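The Bottom of the Bin

The best thing about Flanenano was never in the window. It was at the back, on the pale wooden table, and it was a big grey metal bin with no lid. 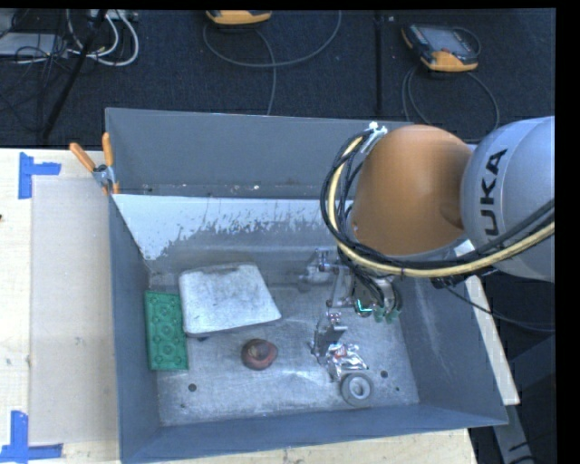

I was eleven when I first got my arms into it, and I have never got over it. You could lean right over the side and smell old metal and pencil shavings, and if you dropped something in from high up it made a noise like a gong falling downstairs. The walls were scuffed, the bottom was scratched to a silvery mess, and I thought it was the most wonderful object in Dindcombe.

Melahat Ağca owned the shop. She sold useful things along the left-hand wall and beautiful things along the right, and whatever she couldn't place on either side went in the bin. It filled up over the winter. Door handles, half a chess set, brass taps, a tin whistle, curtain rings by the hundred. Then, in July, before she shut up shop and went to see her sister in Urnska, it had to be emptied, and it had to be emptied properly.

"Properly means it goes to a person," she told me on my first morning. "Not to the tip. The tip is cheating."

"What if there's no person?"

"There is always a person. You're slow, that's all."

She paid me in change and cherry juice, and I'd have done it for the juice alone.

The first week was easy, because the top of the bin is always the good stuff. The chess set went to a man who'd lost the other half (not the same half, but he was so pleased to have two white queens that he bought it anyway). The tin whistle went to Bayram from the bakery, who played it so badly and so happily that his own mother came round to ask if we'd take it back. We had a rule about that. We did not take things back.

Then came the curtain rings. I counted those, because Melahat had promised a penny each, and there were 144 of them, every one tangled in at least one other. I sat on the step with a lapful and did them like knitting. A woman walked past with a pram, stopped, asked what they were for, and went home with the lot. She was going to make a tent in her garden! I went to see it later and it was a marvellous tent, yellow and orange, with a door that rattled when you pulled it across.

By the second week we were down to the middle. The middle was harder. You got things with a bit missing, or things that were the bit missing from something else. Melahat would hold one up to the window and turn it round, and I'd have to guess, and then she'd guess, and then we'd put it on the counter and wait for somebody to come in and shout, "Oh, is that a so-and-so?" It happened far more often than you'd believe. People know about the strangest things. The vicar knew clock weights. The girl who delivered the milk knew every sort of hinge there is.

And then one afternoon I leaned over the side, and I could see the floor of it.

"Five," I said. "There's only five left!"

Melahat came and leaned over too. We stood there like two people looking down a well.

"So," she said. "Now we get to work."

Four of them took us 3 days. I won't go through them, except to say that one was claimed by the milk girl, who cried a little, and that another went off in a coat pocket to somebody's grandfather and came back the next morning in the shape of a jar of plum jam. I had started to feel we could do anything. I went about Dindcombe looking at people's hands and front gardens and thinking, what do you need? What have you been looking for?

The last one was the green block.

It had been standing up against the left side since I'd first caught sight of the bottom, as if it had leaned there on purpose to wait. It was a plain oblong with round shapes standing up out of it, one under another in a column, and smaller round bits at the corners. I loved it straight away. It had such a cheerful green. But I couldn't tell you what it was, and neither could Melahat, and neither could the vicar, who had three goes.

"A piece of a machine," said the vicar. "No. A piece of a toy. No. Is it Swedish?"

The milk girl turned it over twice and shook her head. The man with the white queens offered to swap it for one of them, which Melahat said was pity and didn't count. I carried it to the library and the post office. I carried it up to the allotments, where an old chap said it would do nicely for propping the shed door, and I very nearly let him have it. I had it half out of my bag. But he hadn't looked at it, you see. He'd looked at the door.

"Quite right," said Melahat, when I told her. "A brick will do for the door."

"But you're going tomorrow."

"I'm going tomorrow at ten. It's only four now."

She gave me a glass of cherry juice and I sat at the back table with my elbows on either side of the bin and the green block in front of me. It was a hot afternoon and the door was propped open (with a brick). After a while I heard the tin whistle, getting nearer, and Bayram came in with a floury bag under his arm. It was the leftover dough from the morning. His mother sent it across sometimes so that Melahat could make flatbread on the little stove upstairs.

"What's that?" he said.

"We don't know. It's the last one."

He put the whistle down. That alone should have told me something, as he hadn't put it down in a fortnight. He wiped his hands on his trousers and picked up the block, and he didn't turn it over or hold it up to the light as everybody else had done. He ran his thumb down the middle, over the bumps, one after another. Then he opened the bag, pulled off a lump of dough, flattened it on the paper with the heel of his hand and pressed the green block straight down into it.

He lifted it off. There were the circles, all in a row, as neat as buttons, with the small ones sitting at the corners.

"Oh," said Melahat. "Oh, do another!"

We did the whole bag. We scrubbed the block first, since Melahat had opinions about what had been at the bottom of that bin, and then we did long ones and square ones, and one enormous one with circles going round and round like a town seen from the air. Bayram did a fish with scales. I did a cat which came out more like a slipper. Melahat carried them up two at a time and they came down again golden, with the circles puffed up soft and the dents between them crisp, and we ate them at the pale table with the jam from somebody's grandfather.

"It isn't what it was made for," I said, with my mouth full. I felt I ought to be fair about it.

"Do you know what it was made for?"

"No."

"Well, then."

Bayram took it home in the empty flour bag. There have been circles on the bread in Dindcombe ever since, and visitors ask what the pattern means, and his mother tells them something different each time. I've heard her say it was a saint's necklace. I've heard her say it was the phases of the moon.

Melahat left at ten the next morning with one suitcase and a loaf for her sister. Before she locked up, she let me wipe out the bin. I climbed on a stool and went right down into it with a damp cloth, head and shoulders, and sang a bit to hear the echo. It looked enormous with nothing in it.

Then she felt about in her coat, brought out a door key with no door, and held it over the side.

"Would you like to?" she said.

I took it from her and dropped it in from as high as I could reach.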